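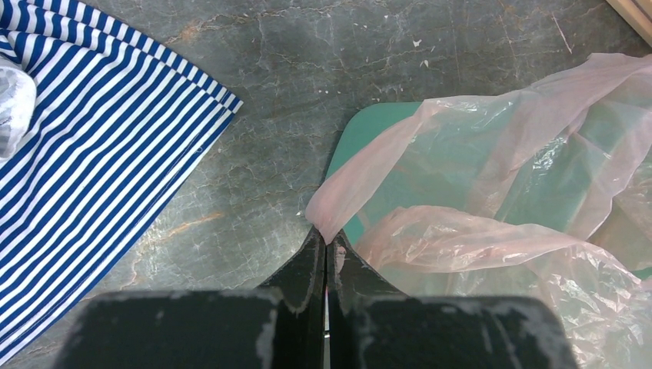 Tecido listrado azul e branco sobre superfície cinza com veios.

Zirno - glossário de padrões têxteis e de pedra em português
Versão de 28 de dezembro de 2018

O Zirno é uma lista de termos em português usados para nomear padrões de tecido, papel de parede e pedra ornamental. Nasceu das fichas de catálogo da loja Bandby, que vendia retalhos e amostras e precisava de nomes iguais nas etiquetas e no site. A lista tem 300 termos. Cada termo traz definição curta, sinônimos, variante regional quando existe e uma nota de uso.

Conteúdo do pacote

termos.csv - a lista principal, um termo por linha, separador ponto e vírgula, codificação UTF-8.
sinonimos.csv - pares de sinônimo e termo preferido.
regioes.txt - explicação das siglas de variante regional.
mudancas.txt - histórico de versões.

Campos de termos.csv

id: número inteiro, não reaproveitado quando um termo é retirado.
termo: forma preferida, em minúsculas, no singular.
grupo: um dos 8 grupos (listras, xadrezes, florais, geométricos, pontos, veios, manchas, outros).
definicao: até 20 palavras.
regiao: BR, PT ou vazio.
nota: texto livre, pode estar vazio.

Exemplo de linha:
41;risca de giz;listras;listras finas e claras, espaçadas, sobre fundo escuro;;usado quase só para lã e flanela

Critérios

Um termo entra na lista quando aparece em pelo menos 5 fichas com o mesmo sentido. Nomes comerciais de coleção ficam de fora, mesmo os mais conhecidos. Estrangeirismos sem equivalente corrente são mantidos na grafia original (tartan, ikat, paisley). Quando há equivalente, o estrangeirismo vai para sinonimos.csv.

"Listrado" e "riscado" deram mais trabalho que o resto. Nas fichas antigas, riscado era o nome de um tecido de algodão e também de qualquer listra estreita. Ficou como tecido, com remissão. Para pedra, "veio" e "veia" apareciam misturados - adotamos "veio" e a outra forma está nos sinônimos.

As definições foram escritas do zero. A ordem dos grupos segue a do catálogo Hoshino, um fichário em papel que a loja usava antes do site.

Limitações

O vocabulário de pedra é bem mais fraco que o de tecido. Faltam termos de bordado e de renda, que ficaram para o projeto Jilloswood. As variantes de Portugal foram conferidas só nos grupos listras e xadrezes; nos demais, o campo regiao vazio não quer dizer que o termo seja comum aos dois países. A lista não trata de cor.

Abrir o CSV em planilha pode estragar os acentos. Importe escolhendo UTF-8 na caixa de diálogo.

Licença e correções

Uso livre, inclusive comercial, com indicação da fonte. Correções devem trazer o id do termo, a forma proposta e uma fonte onde ela apareça. A próxima revisão está prevista para janeiro e inclui a separação do grupo "outros".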